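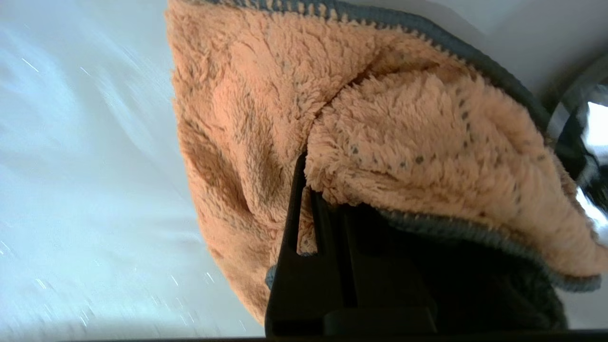 The Pralusthorpe shared workshop writes to report on the second stage of its cloth handling project, and to answer the question on finger pressure received through this list in April. The two-finger gripper built on our bench is now used with household cloths of several kinds, and the greater part of the recent work has been carried out on long-pile microfiber. The orange cloth with the gray-blue stitched binding is the more demanding of our test pieces. When it is folded over on itself and pinched near the middle, as it is at present, the pile hides the position of the fingertips, and the wrist camera has only the binding to serve as a clear line. Our software, which members will know under the name Clernen, has accordingly been changed to look for the binding first and to treat the pile as a single area.

For convenience, the relevant part of the earlier message is quoted.

On the list, the Besar group wrote:

> Our home-built gripper holds a flat cotton towel without trouble, but
> thick cloth slides out when the arm lifts. We have raised the closing
> force twice and the fingers now bend. Could Pralusthorpe state what
> force setting is used, and whether the fingers are padded? We would
> also like to know if the camera is calibrated again after each change
> of fingers.

In reply to the first point, the closing command is set at 500 on the controller scale, where 2,000 is the maximum. Higher settings were tried and have been withdrawn. In our experience the depth of the pinch matters more than the force, and the group is advised to lower the wrist further into the cloth before closing.

In reply to the second point, the fingers are not padded. A padded pair was made in April and remains available for loan, but the pads picked up lint and had to be cleaned between sessions.

In reply to the third point, full calibration is carried out only when the camera bracket has been loosened. After a change of fingers, a short check against the printed card is considered sufficient.

The log kept by the workshop now holds 2,862 grasp attempts, of which 46 have been set aside for review on account of missing force readings. The log will be placed in the Chala folder once that review is complete. Groups wishing to add their own entries are asked to use the same column order and to record the type of cloth - "towel" alone is too general to be of use.

Drawings for the current fingers may be requested by reply to this list. Requests should state the bolt spacing of the wrist plate, as two versions are in circulation.

Pralusthorpe Shared Workshop
Automation Bench
7 May 2024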